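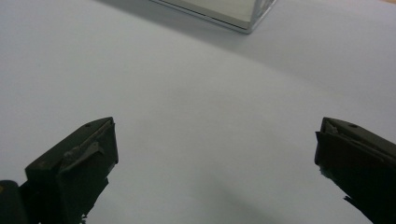 Gripper open over the white surface, clear box at the top. Thursday, bench 2.

Thursday, late morning.

Koller hand-held gripper, trial unit, second week of the loan. Writing this down while I still remember which complaints are mine and which came from the rest of the group.

For whoever reads this after me: the question is whether we buy the kit, extend the trial, or send it back to Vivberg in November with a polite note. Vivberg is the reseller. They have been pleasant on the phone and vague in email, and I would prefer it the other way around.

Started with the clear box on purpose. The sales sheet has a line about "confident handling of transparent packaging," and half of what we would use this for is transparent packaging. A clear box on a white surface is about as unkind as I can be without turning the lights off. From the tool's own view you get a bright silvery line along the base, a milky bit of interior, and then a great deal of white. The shadow beside the box is easier to find than the box. I spent a while this morning steering at the shadow before I admitted that was what I was doing.

Fingers. Both are the very dark matte ones that came in the case. There is a spare pair in lighter plastic that I have not opened, on the theory that anything I open I have to repack. The dark ones stand out nicely against white, so at least I always know where my own hands are, so to speak. The edges on the left finger look rough and a bit chipped. I don't remember if they arrived like that. There should have been a check-in sheet and there wasn't, so that one is on us. Going to write to Vivberg before they write to me.

Also on the left finger, a little jagged bit sticking out at the lower end. Could be a burr, could be a piece of something thinking about leaving. Leave it alone until Vivberg answers. Please do not "just file it down." I know who I am talking to.

The inner side of the right finger is layered, stacked edges, and the outline is not quite regular. I take it for the grip pad. The manual says pads are a wear part and sold in packs of 10, and does not say how you know when one is worn. I asked. The answer was "when grip performance declines," a sentence I plan to use in my own annual review.

Procedure, such as it is. The case is to be approached from the near side, fingers wide, close on the two long faces, lift to clear the surface, hold, set down. One run is 11 lifts, because that is how many rows fit on the log sheet before the footer, and I am not redesigning the log sheet. Boxes to use: the clear one, the gray Drustby carton, the small tin, the bag of washers. Same order every run so that we can argue about the results and not about the order.

Things I have opinions on already:

Trigger. Too stiff for the first part of the travel, then it gives all at once. With the carton this doesn't matter. With thin clear walls it matters a lot, and I keep catching myself holding my breath as if that helps. The tension screw on the grip is supposed to adjust this. I turned it both ways and noticed a difference in neither.

Weight. Fine at nine in the morning. Ask me again at four. The arm brace is an optional extra, naturally.

Opening width. Plenty. There is a wide gap between the tips when it is fully open, and everything on our list should go in with room to spare. Credit where due.

Software. The Kutanness package installs itself, then asks you to install it. Once past that it is decent. Playback is smooth and the file names are almost readable. It stamps every session with a quality score, and so far the score has been higher for the runs I did badly. I have a message in about that. The free tier holds 350 sessions and then starts asking for a card. We will not get near that during the trial, but we would hit it soon enough in normal use, and I want the yearly cost in writing before anybody falls in love with the playback.

Documentation. Translated with care up to chapter four. After that you are on your own. The exploded drawing has two parts with the same number, one of which I believe is a washer.

Changes for this afternoon:

Put a sheet of gray card under the clear box and repeat, same lifts. If the card fixes it, that is a cheap fix, and also it means the sales sheet was written by someone with a gray table.

Move the lamp farther left. There is a soft shadow on the surface between and below the fingers that I would like out of the way. It is faint, but I have learned to mistrust anything on this bench that looks like it might be an object.

Log the trigger complaint separately from the visibility complaint. In last week's notes they got mixed together and now read as one very angry sentence.

Cost, for the record: the quote has the gripper, the case, one set of fingers and the Kutanness license as separate lines, and the spare fingers as "included," with a price next to "included." Drustby make something similar, heavier, with a simpler trigger. They offered a demo. I said maybe. Would like to change that to yes before we sign anything, if only to have something to compare the trigger to.

Current leaning: extend the trial, don't buy. The hardware is better than the paperwork and the paperwork is what we would be living with. I could be talked out of this by one good email from Vivberg.

Charger is in the second drawer. The cable that looks like the charger cable, in the top drawer, is for the label printer.

Comments (4)

benchrat_2
We had the Koller for a month last year. The tension screw does work but only with the battery out. It's in the manual, chapter six.

ostrich
Chapter six of ours is the warranty.

mill_and_file
Try frosted tape on one edge of the clear box if the gray card isn't enough. A thin strip is plenty. And I was not going to file it down.

benchrat_2
Get the Drustby demo. Heavier, yes, but I never had to think about the trigger. Pads peel though, so ask them about that.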